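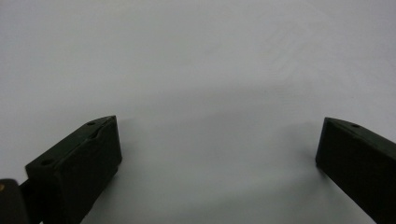 Gregor Rutherford left a comment under my last post saying that my pitch-speed figures for the under-16s were worthless, as I had been reading them off a gun held from behind third base. He is right about the angle, and it took me an evening with a calculator to see how much difference it made.

A radar gun measures only the part of the ball's speed that is directed along the line between the ball and the gun. Stand directly behind the catcher and that line is very nearly the path of the pitch, so the reading is close to the true speed. Move off to one side and you lose some of it, in proportion to the cosine of the angle. At small angles the loss is trivial. At 10 degrees it is one and a half per cent. At 20 degrees it is six per cent, and by 30 degrees you are losing more than 13 per cent.

My seat at the Landier ground is well up the third-base side. I paced it out and put the angle at the moment of release at a bit over 25 degrees, which means that a true 62 mph would have shown as 56. That matches the odd thing I mentioned in the last post, that Yavuz Saraç looked quicker than his numbers.

There is a second problem. The ball slows down on the way to the plate, by something like eight per cent at this level, and the angle changes all the time as it travels. From the side, a gun that locks on late gives you a slower ball and a worse angle at once. From behind the plate the angle hardly changes, so you only have the slowing to worry about. My gun is a second-hand Billico with one button and no setting for peak or plate speed. The manual (a photocopy) says it shows the highest reading in the trigger period. I have no means of checking that.

What I did in May was go back with the gun and stand behind the backstop, slightly to the first-base side of the umpire, for two full games. I logged 88 pitches, throwing out any where the batter swung, as the bat can give a false reading. Siham Nassar kept the scorebook and marked which were fastballs as far as either of us could tell. The averages went up for every pitcher, by between three and 6 mph. The order changed in one place only: Thomas Bortolotti moved ahead of Cengiz Yalçınkaya. Thomas releases the ball from very wide, so I suspect the old position was hurting his figures more than the others, though two games is thin evidence for that.

The netting made no difference I could measure. I had read that chain-link fencing can interfere with the signal, so I shot through it and then through the gap by the gate, and the spread was the same.

I have taken the old table down. The corrected one will go up once I have almost 200 pitches from the new position, and I will list the angle beside each session. I am not going to adjust the old readings by formula – the angle was never written down at the time, and a guess multiplied by a cosine is still a guess.

Gregor also asked about the tuning fork. Yes, I use it before each game, and the gun has read within one mph of the stamped value every time.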